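**Notice to Residents, 8 December 2024**

The Office of Tenancies at Getel House wishes to inform all residents that the piano on the second landing has been reported as playing at night. The Office has reviewed the matter and finds that the piano has no strings. They were sold in the year of the flood, and the receipt is on file.

Residents are asked to continue using the stairs in the usual manner.

Divina Lacson, Deputy Clerk of Tenancies, read the notice over once more and signed it. She had lived at Getel House for 19 years and had written every notice posted there in that time. She had never before been required to write one concerning a sound she had heard herself.

It had begun on a wet evening, shortly after the lamps were put out. The tune was slow and stopped always at the same place, as if the player had reached the bottom of a page and could not find the next.

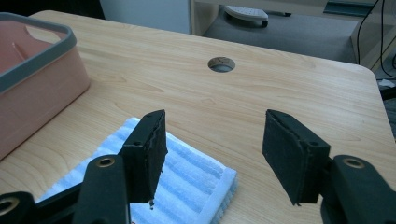

*A tabletop in pale wood.*

The first complaint came from Dirk Schouten on the third floor. He stated, in writing, that he did not object to music but did object to music left unfinished. The second came from Etelka Vörös, who asked that the piano be moved closer to her door.

The Office does not permit a Deputy Clerk to investigate a complaint without a form. Divina completed the form, addressed it to herself, and approved it. At the appointed hour she went up to the second landing with a lamp and a folding chair, and sat down to wait.

The keys did not move. The tune came all the same, from somewhere behind the panel, and broke off where it always did. Divina remained seated for several minutes. Then, because the file required some action on the part of the Office, she hummed what she believed to be the next line.

There was a pause - a long one, in her later report. The tune began again from the start, passed the place where it had always stopped, and went on.

The report ran to two pages and was placed before the residents at their January meeting. It recommended that the piano be kept where it stood, that the panel remain closed, and that a folding chair be provided on the landing at the expense of the house.

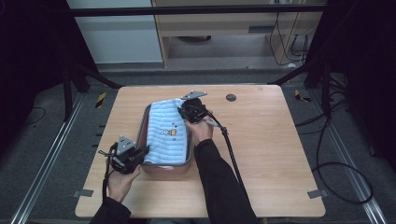 Lies Kramer asked for the floor. She had heard the whole of it from her bed, she said, and the Deputy Clerk had the last line wrong. Her mother used to sing it going down at the end, where the Office had gone up.

The remark was entered in the record. Divina wrote it out in full, drew a line beneath it, and asked whether Mrs. Kramer would be free that night after the lamps were put out.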